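**Smell in a water butt that won't shift – worth cleaning or just replace it?**

Hi all, first post so be gentle. We moved in last January and inherited a water butt behind the shed, one of the Sundavard ones I think, though the sticker has mostly gone. It's fed off the shed gutter and the water coming out of the tap smells like old eggs. I've emptied it once, given it a slosh with the hose and let it refill, and within a fortnight it was just as bad.

I mostly want it for the greenhouse (tomatoes and a few chillies) and my partner is convinced it'll poison the lot. It holds up to 99 litres so it isn't huge. Is there something I should be putting in, or is it a lost cause? I don't fancy bleach if I can avoid it.

Oh, and the lid doesn't fit properly, if that matters.

**Idris Watkins**

---

The lid matters a lot! Leaves and light get in and you end up with a sort of cold soup at the bottom. A quick slosh won't touch that, you need to get in there with a long-handled brush and properly scrub, then tip it right over on its side so the sludge comes out of the top. It will stink. Do it near a border and the plants will be quite happy about it.

What I do every January, when it's too miserable for anything else:

1. Run it down through the tap, then lift it off the stand before tipping.
2. Scrub with hot water and washing-up liquid. I use a stiff Hopkin yard brush with the handle taped to a broomstick, not elegant but it reaches.
3. Rinse, and rinse again. Poke the tap through with a bit of wire from the inside.
4. Clear the gutter! If you skip this you'll be doing it all over again by Easter.
5. Leave it upside down overnight before you put it back.

I've never used bleach on mine. Some people put a dose of citrus cleaner in for the last rinse, which is fine as long as it all gets washed out.

As for the tomatoes, I'd use mains water on seedlings, whatever state the butt is in, because they damp off so easily. Grown plants really aren't fussy. Mine had butt water all last summer and I was giving fruit away to the postman.

One more thing – don't expect it to come up like new inside. Grey plastic especially holds on to its marks, and people scrub themselves silly over scratches and cloudy bits that do no harm whatever. If it doesn't feel slimy, it's clean enough.

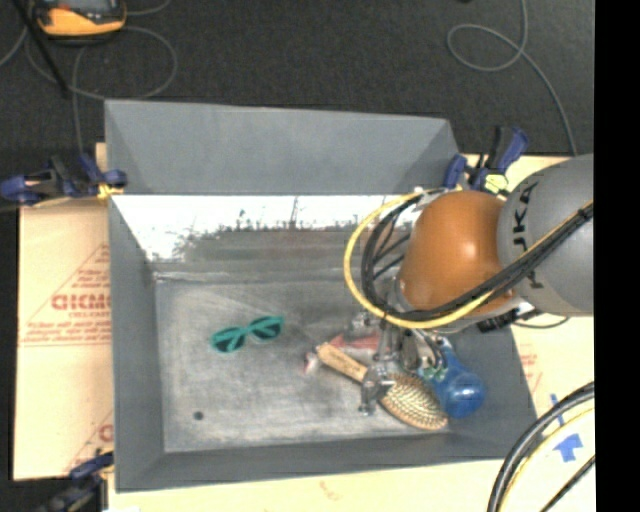 *Scuffs and cloudy patches on the bottom of a grey bin.*

For the lid, a square of fine mesh and a bungee cord round the rim does the job until you find one that fits. Keeps the mosquitoes out too.

**Rajeshwari Varma**

---

just get a new one mate. 30 quid at the garden centre, less if you wait for the sales. life's too short for scrubbing sludge

**drundik72**

---

Thanks both. Had a go this morning and Rajeshwari was right about the stink, I had to change my trousers. There was a tennis ball in there and what I think used to be a glove. The gutter was packed solid over the downpipe end, so I reckon that was half the trouble. It's upside down on the patio now and I've ordered some mesh. Will see how it smells once we've had some proper rain – if it's eggs again I'll be off to the garden centre.

**Idris Watkins**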